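Ticket: rent showing as unpaid on Lalldale flat, landlord portal
Product: Trodum Landlord (web)
Status: Closed, with grumbling
Opened: August

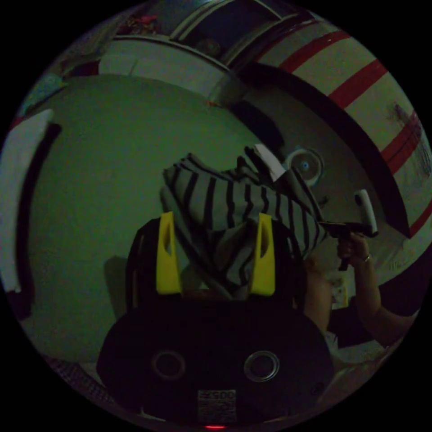

Attachment 1: striped cloth, wall behind

Reported problem

I let out one flat in Lalldale through the Trodum portal. The tenant pays by standing order on the first of the month. The portal says the tenant has never paid anything and has been sending increasingly stern letters on my behalf. It has now offered me a discount on eviction paperwork. I would like it to stop.

My bank statement shows every payment arriving. The portal shows arrears of 3,733 pounds and a small red flag that waves when you hover over it.

Browser: tried two. Cleared the cache, as instructed by the help page, which also logged me out of everything else I own.

Reply from support, 09:14

Thank you for contacting Trodum. Please check that your tenant is paying the rent.

Reply from customer, 09:20

The tenant is paying the rent. See the words "my bank statement shows every payment arriving", above.

Reply from support, 11:02

Thank you. Please open Settings, then Bank feed, and tell us the date of the last successful sync.

Reply from customer, 11:31

There is no date. It says "Last sync: pending" with a little egg timer. I left it open while I made lunch and the egg timer was still at it when I came back.

I pressed Reconnect. It took me to the bank, the bank asked if I was sure, I said I was, and it brought me back to the egg timer.

Reply from support, 14:45

We have passed this to the second line team. In the meantime you can enter payments by hand under Ledger, Add receipt.

Reply from customer, 15:10

Entered one by hand as a test. The arrears went up by the same amount. I have not entered another.

Second line, notes

Looked at the account. Two separate faults.

1. The property was brought over from Peixoto when the customer switched. Peixoto exports rent received as a negative number. Our import tool is meant to flip the sign and did not on this account, so the ledger treats receipts as charges. Explains the test entry.

2. The bank feed is connected and working, but it is matched to the wrong tenancy. The import made a second copy of the flat, called "Flat 6 (1)", with no tenant in it. That copy is up to date and in excellent financial health.

The letters come from the arrears rule, which runs at 16:00 and believes whatever the ledger tells it.

Steps taken:
- Paused the arrears rule on the account
- Reversed the sign on 39 imported lines
- Moved the feed to the occupied tenancy
- Removed the customer's test entry
- Archived the duplicate flat

Balance after the above: 16 pounds owing.

Reply from customer, next morning

Much better. What is the 16 pounds?

Second line

Late payment fee, added automatically by the first letter. Removed. The balance is now nil and the flag has gone.

Reply from customer

Thank you. Could somebody tell the tenant? They have had all the letters, including the one headed "Final Final Notice", and I have to see them about the gutter.

Second line

We can send the standard correction letter from your account. Please check the wording first, as the template begins "We are pleased to confirm you have now paid".

Reply from customer

I will write my own.

One more thing while I have you. The year-end summary for my accountant still lists two flats. I own one. I would be delighted to own two, but not for tax purposes.

Second line

Archived properties stay in the summary until the overnight rebuild. Forced a rebuild. Please download it again and check that only one is listed.

Reply from customer, 17:40

One flat, right rent, right tenant. The address now says Trorkidari, where I have never been.

Second line

That is the example address from the import template. It was sitting in the billing field. Replaced with the address from your tenancy agreement, and the summary has been rebuilt again.

Reply from customer

Correct now. Please close the ticket, and please leave the arrears rule switched off until I turn it on myself.

Resolution

Import sign fault logged with the development team. Arrears rule left off at the customer's request. Customer has been sent our satisfaction survey. Survey not returned.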